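Drusteck Adds Frozen Custard Counter 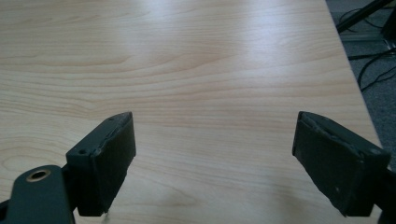
November 2022

Drusteck, the bakery and dessert cafe on Ostapchuk Street, has started selling frozen custard by the scoop and by the pint. The counter opened with vanilla, black walnut and sour cherry, and a fourth flavor will change every other week. Seating in the cafe stays as it was, with the same pale tables with the wavy grain. A single scoop comes in a paper cup or a cone baked in the shop.

The custard is made at Drudico, a dairy kitchen 2 miles outside town that has supplied the bakery with butter and cream for several years. Drudico ran a trial batch in July and sold 194 pints in one weekend at the Wurker farm stand. The kitchen can now turn out almost 600 pints a week, and most of that will go to the cafe.

Customers who want a custard cake for a birthday or holiday should order at least two days ahead. The cakes come in one size and can be made with any of the regular flavors, over either a chocolate crumb base or plain sponge. Writing on top is free. Nut-free orders are not available for now, as the black walnut is churned on the same machine.

The cafe is closed on Mondays. Pints are also on sale at the Wurker stand through the end of the season, while supplies last. The bakery plans to add a ginger flavor before the holidays.

Print this article | E-mail to a friend

Contact us | Copyright 2022 | Back to top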